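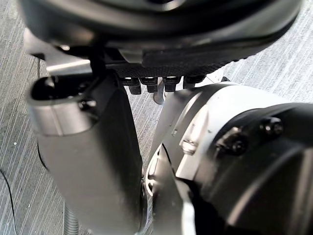 Attachment 1: black cord below the dark housing, left side

Ticket 872 – Label printer prints blank labels after software update
Product: Pritgate label server
Site: Nustavstead warehouse, packing desk
Opened by: Souad Farouk
Priority: Normal
Status: Closed

Problem as reported
Since the October update the packing desk printer feeds the right number of labels but every one is blank. The job shows as complete in the Pritgate queue. The returns desk uses the same printer model and is fine.

Log

11 December 2019, 08:40
Printed a self-test page from the printer's own menu. The text came out dark and even, so the print head and the label roll are good. Restarted the label server. No change.

09:05
Sent a plain text job straight to the printer, skipping Pritgate. It printed normally. Sent the same text through Pritgate – blank label.

09:30
Compared the queue settings for the two desks. Returns is on the Kavura driver, version 14. Packing was moved to the generic driver by the update. The generic driver has a label height of 2000 dots in its default profile, and our template places its text by measuring up from the bottom. On a short label everything lands outside the printable area.
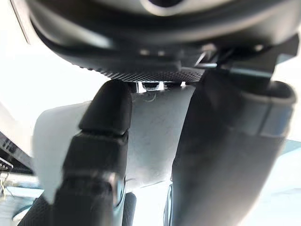
Attachment 2: small dark fasteners under the textured panel

09:50
Switched the packing queue to the Kavura driver and loaded the saved profile from returns. Sent 5 test labels. All printed, but the barcode was too far left and the scanner would not read it.

10:15
Left margin was still set to zero in the queue. The profile import does not carry margins over. Typed in the value from returns by hand and sent the test labels again. The scanner read all of them.

10:40
Put the jobs from this morning back in the queue. The Ametepe orders went first – their truck was due before noon. Souad checked the addresses against the order screen and found no errors.

Resolution
Wrong driver on the queue after the update. Driver and profile restored, left margin entered by hand.

Follow-up
Turn off "Replace drivers during update" on both queues. Add the margin value to the desk setup sheet.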